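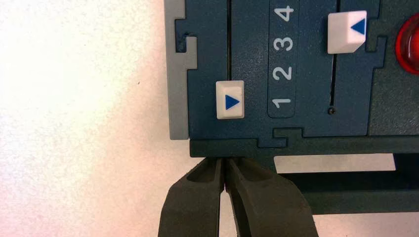 Home | Topics | Robot arms | Ask | Log in

Right arm stalls on slider after a gripper fault

Quentin Vidal
Two arms, one task box. The program moves the slider, presses the buttons, then flips the toggles. Since April the right arm stops with an overload fault at the slider in 3 runs out of 4. I have cleaned the track and restarted the controller. The stop button clears nothing, I have to cut power. Is it the servo or my program?

Deividas Uibo
Could be a servo. Mine did that and I swapped it.
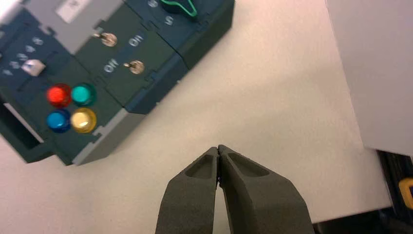
Check your approach height before you buy parts. An overload at the same spot nearly always means the fingers are pushing on something solid. Run the move at low speed with the fingers closed, the way you have them beside the box with the four colored buttons, and stop 2 mm above the knob. If it faults there too, the servo is suspect. If it only faults lower down, your stored box position is off. Ours had shifted and the arm was pressing into the housing.
Also, a stop button that doesn't clear the fault is normal. It holds the arm, and the reset is a separate command. Keep your hands out until power is off.
Armelle Pons
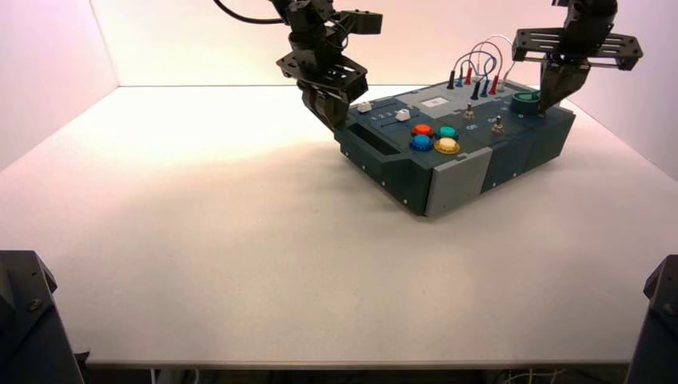

Both arms over the task box.

Killian Maillard
Agree with Armelle. Log the motor current too. I set my limit at 200 mA over the free-air reading and it trips before anything bends. Re-teach the box corners every time someone moves it.

Last updated: April

This site uses cookies. Accept | Settings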